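Kistside Forum > Data Collection > Protocols
Topic: Basket sorting and stacking, proposed collection protocol

Rizal Entili
Colleagues, the following protocol is submitted for comment before the next collection period opens in December. The task is the sorting and stacking of small plastic baskets by color on a two-arm table. Each example is to be driven by a human operator from start to finish, and the learning system is to be trained on the complete recording, pauses included.

The proposal calls for 393 accepted examples. Starting positions should vary between examples. Baskets may be placed singly, turned at an angle to the table edge, or set down already nested. Decorative items may remain on the table and should be moved between sessions.

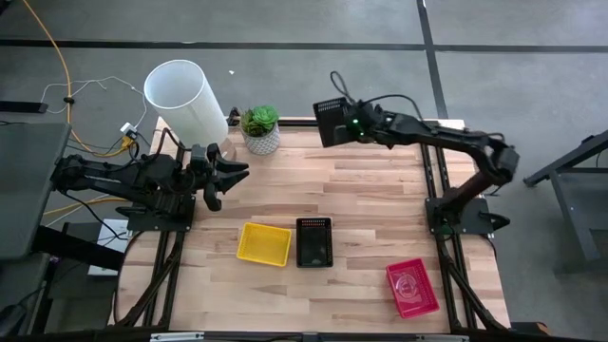 Operators are asked to bring both arms to rest before recording begins and to keep the jaws open until the first approach. An example in which a basket is dropped and then recovered should be kept and marked "recovered." An example in which a basket leaves the table should be stopped and marked "void." Comments on the marking scheme are particularly welcome, as the previous scheme was applied differently by each shift.

fodden_bench
Thank you for the draft. Our site supports the proposal in general but objects to the "recovered" category as written. An operator who fumbles a rim and tries again at once has not dropped anything, yet under the current wording one reviewer will mark the example and the next will not. We request a definition.

Pawłowska
I second the request. I would also ask that the operator, and not the reviewer, apply the mark. The operator knows whether the second attempt was intended.

Rizal Entili
The definition will be amended to read: "any loss of grip after the basket has left the table surface or the basket beneath it." I am not persuaded on the second point. Operators finish a session tired, and in our last review they left 45 examples unmarked that plainly required a mark. The reviewer should decide, and the operator may attach a note.

fuvcombe_ops
A separate matter. The draft says nothing about the wrist views. For nested baskets these are the most useful views we have, given that the rims sit close together and the side view seldom shows whether the fingers have taken one basket or 2. We propose that any example with a missing wrist recording be rejected outright.

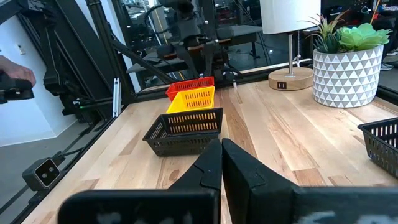
Pawłowska replied that outright rejection would be too severe, and that examples with a complete side view should be held in a separate folder until the training group has stated whether it can use them. Storage is not a constraint at present.

fodden_bench
We disagree with holding them. A folder of partial examples was kept for the cup task and no one has opened it. If the training group wants partial examples, it should say so before collection begins.

Rizal Entili
Both positions are noted. I will put the question to the training group by Sunday. Pending an answer, partial examples are to be held and will not count toward the total.

With regard to stack height, the draft sets no upper limit. I would welcome a proposal. Tall stacks hide whatever stands behind them from the side view, and the arms must be raised further to clear the rims before crossing the table.

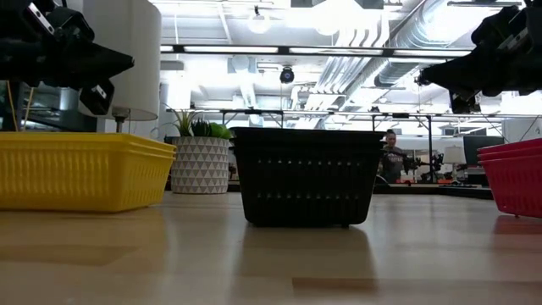 Black, yellow and red stacks, with both grippers raised.

fuvcombe_ops
We would prefer no fixed limit. The system will meet tall stacks in use and should be shown them. A share of the total could be set aside for that purpose, and we suggest 50 examples.

fodden_bench
Agreed on the share, provided that these examples are assigned to experienced operators. New operators tend to press down on a tall stack when releasing, and the system will learn the habit along with the task.

Pawłowska
I have no objection to the share. I do object to the restriction. If only experienced operators record the tall stacks, every such example will look alike, and variety was the stated aim of the draft. Pressing down can be corrected in the practice period.

Rizal Entili
The share of 50 is accepted. The assignment of operators remains open, and sites should send me their practice logs so that the matter can be settled on the records. A revised draft will be posted in this topic. Please continue to comment here and not by direct message.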